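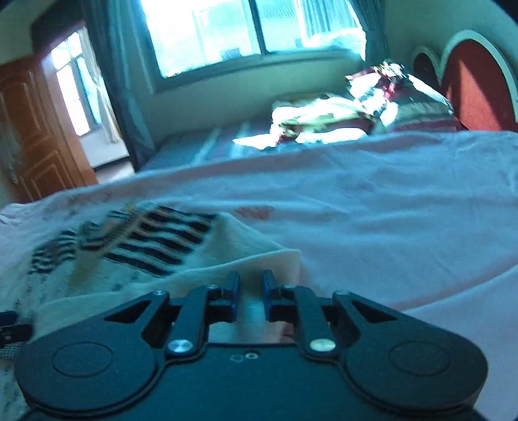

How many plates go in the book? Forty-four, down from the 60 I had on the wall in the spring.

I settled it this morning before breakfast. The last one to go was the double page of the ferry tickets, which I liked, but it sat badly next to the tide tables and I was tired of moving it. So the order is now: harbor negatives first, then the retouched portraits, then the blanks, then the portraits again from the back. Magdy Fahmy thinks the blanks should open the book. I said I would think about it and I have, and they stay third.

The negatives are all from the Younis studio. There are a little over 1000 in the boxes and I have now held every one of them up to the window. Most are passport pictures. The retoucher worked in pencil straight onto the back of the film, and if you tilt one you can see the graphite shine under the eyes and along the jaw. On the prints it just looks like good skin. On some of the children he gave up, or they moved, and there are only a few strokes at the collar.

Worked on the text until noon. It is still too long. Asmaa Abdelaziz sent back the first half with most of my second paragraph crossed out, the part about how I found the boxes. She is right that it reads like a grant application. I kept one sentence of it. She also asked whether we have the retoucher's name and we don't. The ledger has initials in the wages column and they change in the middle of a year, so there may have been two of them.

Lunch, bread and the rest of the lentils.

Called Raimo Ruotsalainen about paper at two. He has the Ledura in the heavier weight but not enough for the whole run at 300 copies. He can do the plates on that and the text on something thinner, or wait for more to come in. I asked for a dummy with both. He quoted 2745 for the printing, without the slipcase. I have written it on the back of the envelope with the other quote, and I am not looking at the envelope again until next week.

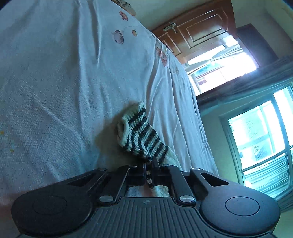

Striped sock.

Scanned four more after that. Number 19 has a thumbprint in the emulsion at the top corner and I left it. Number 27 had to be done again, dust. The scanner makes a noise on the way back now.

Souad Bennani wrote in the evening. She would show the prints at Nerow in the small room, two walls, and wants to know if they should be framed. I would rather have them pinned, or flat in a case so that people can lean over them and see the pencil. For that it would have to be the negatives themselves on a light table, and then someone has to sit with them all day. Will ask what she has in the way of cases.

Title is still Skuvano. I tried two others out loud and neither one lasted.

To do: write back to Souad, captions for the portraits, find the second ledger, ask Raimo about thread color. Bed at eleven.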